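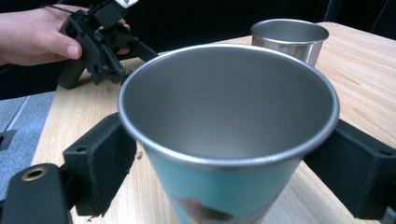 3.2 Shared tables and the cups people leave on them

I went into this part of the study thinking it would be the dull one. We had already done the kitchens, where everybody has an opinion, and the shared tables at Tondham looked like a side dish. Then Flora Kerr sat in on the first set of interviews and came back with nine pages of notes, nearly all of them on cups (who brings one from home, who borrows, who stacks, who would never dream of stacking), and we rewrote the interview guide that same evening.

Metal cups came up far more than we had planned for. People like them because they don't break, and because a decorated one is easy to claim. A plain steel tumbler belongs to the building, more or less. Put a color or a picture on it and it becomes somebody's, even when that somebody moved desks in October and hasn't been seen at the table since. One person at our second site, Trendimitz, told us she could pick out her own cup from the doorway but couldn't say what the one next to it looked like, and she'd been sitting beside it for 6 months.

We asked everyone to keep a short diary of where their cup went when they were done drinking. That gave us 636 usable entries across the two sites. I read all of them, some of them twice, and Libor Kadlec coded them separately so that my enthusiasm wouldn't leak into the categories. We disagreed mostly over the word "away." To me, a cup pushed to the back of the table is still out. To Libor, and to a good many of the diary keepers, it's been put away the moment it stops being in front of you! We kept both readings and report them side by side in Section 4.

The table itself matters more than I'd expected, too. Several people described a clear tabletop as something they were a little reluctant to spoil. Pale wood came in for special mention here, partly for looks and partly out of worry over rings and scratches. Figure 2 shows the kind of surface they meant, and I'd ask readers to look at the grain, which is what the diary keepers kept bringing up. One wrote that she set her cup down "inside the arches" every morning and felt slightly put out if someone had got there first.
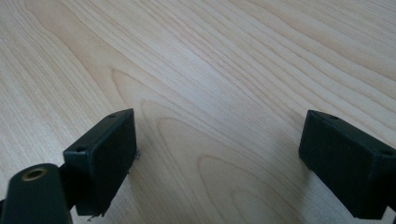

Figure 2. Pale wooden tabletop with arched grain and no cups on it.

I don't want to make too much of the arches, as it was a handful of people and all of them were at Tondham, where the tables are light. The Trendimitz tables are dark and painted, and the diaries from there talk about corners and table edges instead. Still, the habit looks similar in both places: people pick a landmark and go back to it. Flora calls these "home spots" and we've used her term from here on.

What happens when a home spot is taken is less clear. Most entries simply record a move of a hand's width or so. Six entries record the writer shifting the other person's cup, always with a note on how carefully it was done, and always a decorated cup (plain ones seem to get moved without anyone thinking to write it down). We can't separate politeness from poor record keeping here, and the follow-up questions didn't help much, because by then people had read each other's diaries over lunch.

Coding was closed on 2026-09-25. Entries handed in after that are kept with the rest of the material but aren't counted in any of the tables below.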